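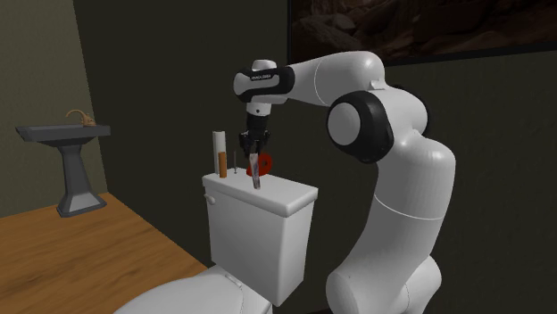 Plalelik Opens Grants for Bathroom Repairs in Older Homes

2 min read

February 21, 2018 – The Plalelik Housing Trust today opened applications for its household water program, which will help residents of older homes replace worn plumbing fixtures. Grants of up to $500 are available to owners and to tenants with written consent from their landlord.

The program covers toilets, faucets and supply valves in homes at least 40 years old. A survey completed in January identified 1464 eligible addresses in the district.

"A slow leak can go unnoticed for months and still appear on every bill," said Huia Tipoki, director of the Trust. "We want residents to make these repairs now – before the summer rates take effect."

Work must be carried out by a licensed plumber. Brernus will inspect finished jobs on behalf of the Trust, and payment will follow once the inspection report is filed.

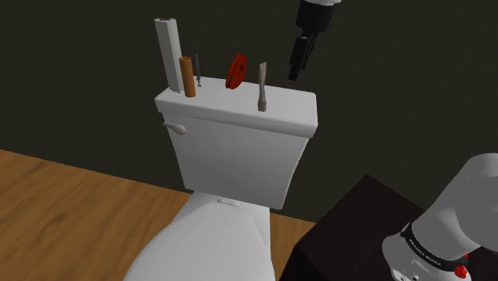
How to Apply

Forms are available at the Trust's front desk. Applicants should attach two written quotes and a recent water bill. Questions may be directed to Tobias Tillman, program manager.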